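Sincronizar relojes, o cómo perdí tres semanas

20 feb 2019

Llevaba desde antes de Navidad prometiendo esta entrada y por fin me siento a escribirla (con el café ya frío, como siempre). Va de Nuvetau, la herramienta que uso para alinear los datos de dos pinzas de mano cuando recogemos cosas por una casa: la caja de un medicamento, envoltorios, una papelera. Nada del otro mundo, pero justo ahí es donde el planificador se me atragantaba.
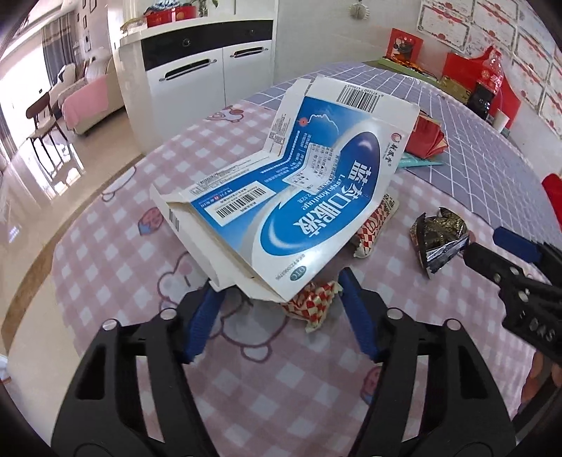
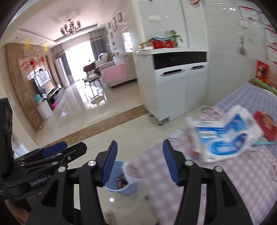 Cuando conté el problema en la lista de Hedari me contestaron enseguida que dejara de tocar el planificador, que un error que va creciendo a lo largo de la sesión huele a relojes y que mirase primero las marcas de tiempo de cada pinza. Y yo, claro, ni caso. Me pasé días retocando pesos en la función de coste, tan contento, viendo cómo una prueba mejoraba y la siguiente se iba al garete.

Al final hice lo que me decían. Saqué las marcas de una grabación corta, las de la izquierda y las de la derecha, y las puse en dos columnas. En la izquierda, 1004 muestras. En la derecha, 1003. ¡Una sola de diferencia! Me pareció una tontería, hasta que vi que mi cargador emparejaba por índice y no por tiempo. A partir de la muestra perdida, todo lo de la derecha iba corrido, y encima cada reloj tenía su propia deriva. En las sesiones largas el desfase llegaba a 169 milisegundos, que para mirar un vídeo no importa mucho, pero para decidir cuándo se cierra una pinza sobre un cartón que se dobla es una barbaridad.

El arreglo tiene dos partes. Primero, Nuvetau ahora estima la deriva con un ajuste lineal por sesión, usando como referencia una apertura y un cierre completos de las dos pinzas a la vez, al principio y al final. Segundo, remuestreo todo a 50 Hz con interpolación (lineal para la posición, esférica para la orientación, que ya me equivoqué una vez con eso en agosto y no pienso repetir). Si hay un hueco demasiado largo no interpolo nada: corto el tramo y lo marco.

Lo de la percepción lo dejo aparte porque sigue verde. El segmentador se lía con los manteles de cuadros, sobre todo si hay encima un envoltorio que también lleva cuadros, y cuando la imagen sale movida me parte una caja en dos trozos. De momento descarto los fotogramas borrosos con un umbral puesto a ojo. Feo, ya lo sé. Probé Dawber para esto y la verdad es que separa mejor los bordes, pero tarda tanto que se me quitaron las ganas.

Si alguien usa la versión vieja del cargador, que busque la opción de emparejar por índice y la apague. En la nueva viene apagada de fábrica y además suelta un aviso bien gordo si las dos columnas no tienen el mismo largo. Me falta pasar el exportador a Jikix, que todavía espera los tiempos en segundos y redondea donde no debe. Lo tengo a medias en otra rama, con los tests en rojo.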